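Last updated: January 2018

Vutholm sets aside budget for two-arm work cells, opens call to suppliers

Vutholm will buy 22 two-arm robot work cells for its packing and paper-handling lines, the company said. The purchase is spread over 2 budget years and replaces an earlier plan to rent equipment by the month.

The first order covers arms, grippers, cabling and control computers. Tables, fixtures and floor work are paid for separately by each site and are not part of the call. Suppliers may bid on the full order or on grippers alone.

Haltine will handle the purchasing process and publish the technical requirements in March. Kristiansen will train operators and keep a shared stock of spare parts. Under the agreement, a replacement gripper must reach any Vutholm site within 50 hours of a request.

The company reviewed rental costs before settling on the purchase. Rental contracts made sense while the number of cells was small, but fees for transport and setup were charged again each time a cell moved between sites. Owned cells will stay where they are installed — a move will need approval from the equipment planning office.

Bidders will be asked to show their equipment on two tasks: folding thin sheet material and placing folded sheets in stacks. Each task is to be run 200 times on a table supplied by the bidder. Results count for half of the score. Price, service terms and delivery time make up the rest.

Folding was chosen because it puts demands on both arms and because Vutholm expects paper inserts to be the first product handled by the new cells. Work on the folding task is being carried out under the project name Sukeo.

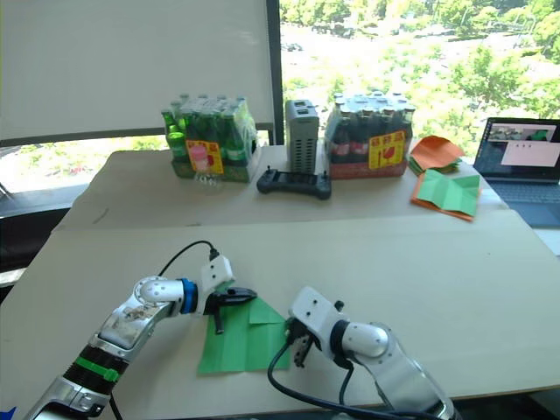 Two-arm folding work with green paper. Folded orange and green sheets are stacked at the right side of the table.

Sites that want a cell from the first order should send floor plans and power details to the equipment planning office before the requirements are published. Requests that come in later will be considered for the second budget year. Maintenance costs after the warranty period should be entered in each site's own operating budget.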